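작업장 노트 / Asdale 포장라인 자동화
작성 2022년 8월 12일 · 작성자: 공정개선 담당
공유 4 · 댓글 11

오전에 2번 작업대에서 핸드 그리퍼로 액자 집는 동작을 다시 맞춰 봄. Harnar 쪽 셀이 들어오면 액자 옮기기와 상자 투입은 기계가 하고, 사람은 유리면 검사와 불량 판정만 맡게 된다. 지금은 포장조가 하루 405개를 손으로 넣는다. 셀 목표치는 주당 4000개 이상인데 교대 편성을 안 바꾸고 되는 숫자인지는 아직 모르겠음.

포장조 의견 들은 것. 허리 숙이는 일이 줄어드는 건 다들 좋다고 함. 대신 검사만 여덟 시간 보는 건 눈이 못 버틴다고 한다. 두 시간마다 검사와 자재 보충을 바꾸는 안을 냈고 반장도 반대는 안 했다. 야간조에는 아직 안 물어봄.

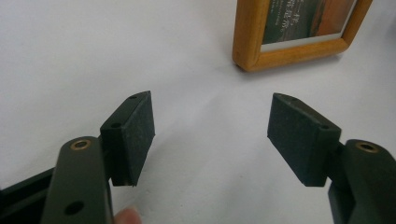
그리퍼 벌린 상태. 양쪽 패드 사이 비어 있음, 뒤쪽은 나무 액자.

패드 관련 메모. 모서리 쪽에 밝은 먼지 같은 게 묻어 있음. 교대 시작할 때 닦는 걸 점검표에 넣을 것. 누가 닦는지도 정해야 한다. 설비팀은 작업자 일이라 하고 작업자는 설비팀 일이라 함. 일단 다음 주까지는 내가 한다.

집는 위치는 액자 아래쪽 테두리로 통일하자는 얘기가 나왔다. 위를 잡으면 상자에 넣을 때 손목을 한 번 더 돌려야 함. 작은 규격은 괜찮은데 큰 규격은 테두리 폭이 달라서 Jadus 치수표를 받아 봐야 안다. 메일 보냄, 답 없음.

교육 대상은 18명. 버튼 조작보다 멈췄을 때 복구 순서를 먼저 가르쳐 달라는 요청이 많았다. Alhassan 교육 자료는 복구 부분이 두 쪽뿐이라 우리가 새로 써야 할 듯. 초안은 내가 잡고 포장조에서 고치기로.

남은 것
- 순환 근무표 초안, 야간조 의견 포함
- 비상정지 후 재시작 권한을 누구까지 줄지
- 셀 설치는 11월 예정 그대로인지 Harnar에 재확인
- 검사대 조명 높이, 키 작은 사람 기준으로 다시 재기

오후에는 라인이 바빠서 더 못 함.

문의: Asdale 공정개선 게시판 | 맨 위로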